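Student robotics club takes on task board challenge

PRARNELL — The robotics club at Prarnell Community College will enter its first manipulation contest in May, and its members are spending Monday evenings teaching a pair of robot arms to press buttons, move sliders and flip switches.

The contest, the Cirnero Cup, is open to two-year colleges and high schools. Each team has to run its arms through a list of small jobs on a task board. The list is handed out on the morning of the event, so teams can't prepare one fixed routine and play it back.

Wenjie Qin, the club president, said the group has 32 members this year. Most had never worked with a robot arm before the fall. They were split into two crews, one for motion planning and one for vision, and the crews trade places every other week.

"The buttons went quickly," Qin said. "The cables are what we stay late for."

Members practice in a small walled booth in the engineering building. The walls are pale and the lighting is kept even, which helps the vision crew compare one run with the next. Each run is recorded and reviewed before the next meeting.

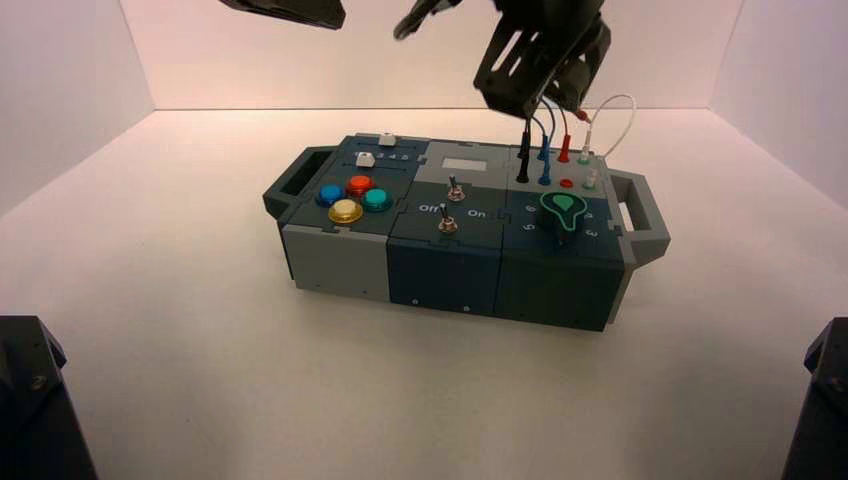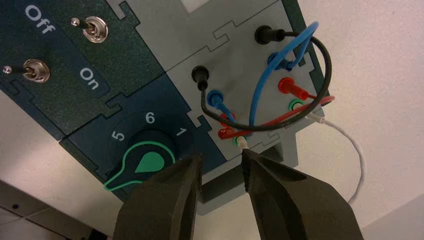
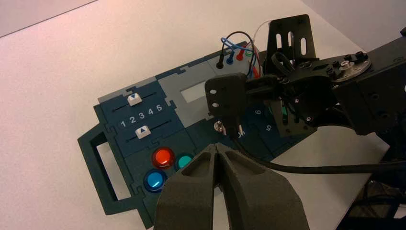
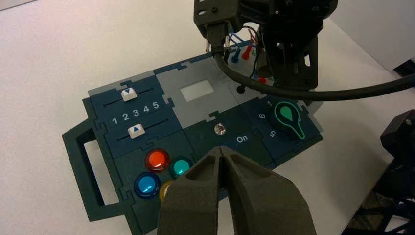 The task board at Prarnell, with its sliders, push buttons, toggle switches, dial and test leads. Not every part shows in each view.

Lorna Evangelista would like to see the contest give more credit for the cable work. Under the current rules a plug seated in the right socket earns the same two points as a button press, she said, and a team short on time will skip the plugs every time. She has written to the organizers asking for a change before next season.

The organizers have not said whether the scoring will be reviewed. The rules do allow a team to try a failed job again, but the clock keeps running, and a dropped lead must be picked up by the robot. Students may not touch the board once a round has begun.

Pentti Manninen, who teaches the college's automation courses and advises the club, said he has asked the crews to stop adding new moves two weeks before the contest and work on repeating the ones they have.

"They can all do it once," Manninen said. "I want to see the same job done again after somebody has turned the board a few degrees."

The club will hold an open practice before it leaves for the contest. Visitors can watch both crews at work and ask questions between runs. Students who want to join for next year can sign up at the same session, and no programming experience is required.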